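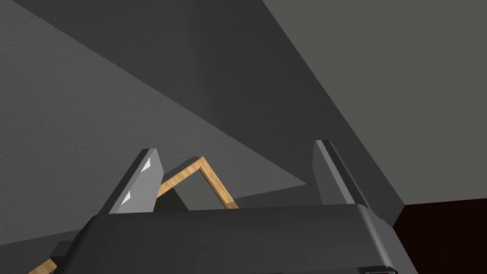 Fachgruppe Wirtschaft und Verwaltung, Lehrmittelreihe Lagerlogistik

Kapitel 10
Inventur, oder: Wo ist der Rest?

Jedes Lager führt zwei Leben. Das eine spielt sich im Regal ab, das andere in der Bestandsliste, und die beiden grüßen einander meist nur aus der Ferne. Einmal im Jahr verlangt der Gesetzgeber eine Gegenüberstellung. Sie heißt Inventur, findet gern im Januar statt, wenn die Halle am kältesten ist, und endet selten ohne Wortwechsel.

Beginnen wir mit einem Fall. Der Schraubengroßhandel Naller weist zum Bilanzstichtag 3.364 Kartons Sechskantschrauben aus. Gezählt werden 995. Der Lagerleiter hält das für einen Zählfehler, die Buchhaltung für Diebstahl, und der Auszubildende, der die Zählliste geschrieben hat, hält sich bedeckt. Nach zwei Stunden findet man die Erklärung: Eine Lieferung der Firma Arkby wurde in Kartons bestellt, in Paketen geliefert und in Stück verbucht. Gestohlen wurde nichts. Es hat nur jeder in seiner eigenen Einheit gedacht, und das Programm hat alle drei klaglos addiert.

Solche Differenzen zwischen Sollbestand und Istbestand werden uns das ganze Kapitel hindurch begleiten. Der Sollbestand ist, was laut Aufzeichnung da sein müsste. Der Istbestand ist, was man findet, wenn man auf die Leiter steigt. Für die Bilanz zählt der zweite, auch wenn der erste meistens schöner aussieht.

10.1 Inventur und Inventar
Die beiden Begriffe werden so hartnäckig verwechselt, dass Prüfer vermutlich davon leben. Die Inventur ist die Tätigkeit: zählen, messen, wiegen, notfalls schätzen. Das Inventar ist das Verzeichnis, das dabei herauskommt. Wer sagt, er habe »das Inventar gemacht«, meint in der Regel die Inventur und hat anschließend Rückenschmerzen.

Erfasst werden alle Vermögensgegenstände und Schulden nach Art, Menge und Wert. Körperliche Gegenstände nimmt man vor Ort auf, Forderungen und Bankguthaben anhand von Belegen. Letzteres nennt man Buchinventur. Sie ist bei Leuten beliebt, die nicht gern frieren.

10.2 Wer zählt?
Im Haushaltswarenlager Sumley zählte jahrelang ein einziger Mitarbeiter, und die Bestände stimmten immer. Als Anathi Buthelezi die Leitung übernahm, ließ sie zu zweit zählen: eine Person nennt die Menge, die andere schreibt. Beim ersten Durchgang wichen bis zu 20 Positionen je Regalreihe von der Liste ab. Der langjährige Zähler hatte, wie er einräumte, »die Zahlen vom Vorjahr sinngemäß fortgeführt«.

Zählende sollten den Sollbestand deshalb nicht kennen. Wer weiß, dass zwölf Eimer dastehen müssten, sieht nach einem langen Nachmittag auch zwölf Eimer.

Aufgabe zum Einstieg
Besprechen Sie zu zweit, an welcher Stelle der Fehler bei Naller hätte auffallen können. Notieren Sie, welche Belege Sie dafür einsehen würden. Die Verfahren der Stichtags- und der permanenten Inventur folgen in Abschnitt 10.3.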